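Oltilent Software Group
We are publishing a short thread on the changes to our manipulation stack that shipped in the November release. It covers perception, grasp planning and the tooling used to review recorded runs. Questions are welcome in the replies.

1/
The planner, Tindel, previously treated every object as a rigid body with a single mesh. That assumption served well for boxes and tins. It served poorly for anything in a bag or a film wrapper, where the outer surface moves and the contents do not fill it.

2/
From this release, an object may carry two shapes: an outer envelope used for collision checks, and an inner core used for choosing contact points. The fingers are allowed to enter the envelope. They are not allowed to enter the core beyond a set squeeze depth.

3/
The squeeze depth is a property of the object class and is stored in the class file. The default remains 2 mm. Teams with soft goods should set their own value; the planner will log a warning when a soft class is loaded without one.

4/
On perception. Clear film remains the hardest material we deal with. Depth readings either pass through it or return from a fold, and the two can alternate between neighbouring pixels. The previous filter averaged them, which placed the surface where there was nothing at all.

5/
The new filter keeps both readings as separate candidates and defers the choice until a second view is available. Where no second view arrives, the nearer reading is used for collision and the farther one for grasping. This is slower. On our reference machine the perception node now runs at 30 frames per second, and we have accepted that figure for this release.

6/
On control. Two-handed tasks now share one clock. Under the old arrangement each hand kept its own, and the logs were lined up afterwards by a script. Dong-geon Noh wrote the replacement, and the script has been removed from the repository. Anyone who still depends on it will find it under the previous tag.

7/
With a shared clock, the controller can hold one hand still while the other moves, and can record that hold as a deliberate state. Formerly it appeared in the data as a pause, and the segmentation tool would often cut the episode in half at that point.

8/
On tooling. The review viewer, Tai, opens an episode with both hands on a single timeline. Reviewers may mark a grasp, a release, a hold or a slip. Marks are saved beside the episode and never inside it — the original recording stays untouched.

9/
Our regression set now stands at 4,000 episodes, of which 1,000 were added for this release. The additions favour home settings, with patterned fabrics, mixed packaging and household goods close together. Labels follow the same scheme as before, with one new field for transparent wrapping.

10/
For wrapped bread, the class file sets a wide envelope and a shallow squeeze depth. A bottle cap is handled as a rigid class with no envelope. Both may be active in the same episode, one per hand, and the planner keeps a separate budget for each.
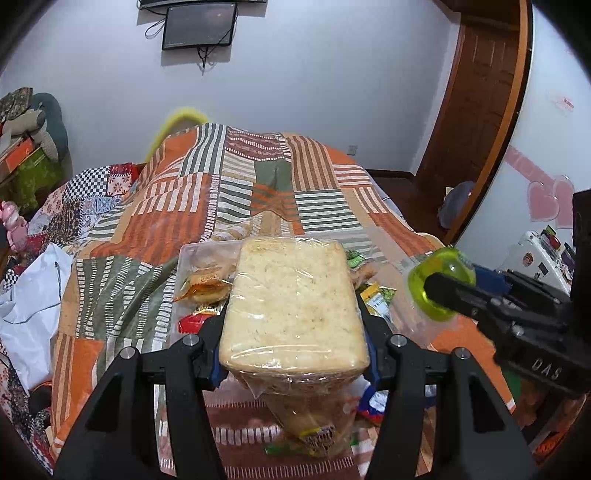
11/
Hiu-tung Hsieh replied to ask whether the envelope should shrink once the fingers have closed, given that a bag gathers when it is gripped and the planner then avoids space that is free. Our answer is that it should, and at present it does not. The envelope is fixed at the moment of contact and remains so until release.

12/
A version that updates the envelope during the hold is on the Nivport branch. It works with one hand. With two, the updates from each side can disagree, and the planner then stops and requests a new view. We do not regard that as ready for general use.

13/
Known issues. The viewer drops marks made in the final second of an episode if the window is closed before saving. Class files written for earlier releases will load, but without an inner core, so grasping falls back to the old behaviour. A conversion command is included and should be run once per file.

14/
Release notes and the class file reference are in the documentation folder of the main repository. Reports should include the planner log and the episode number. Please do not send screen recordings of the viewer in place of the log.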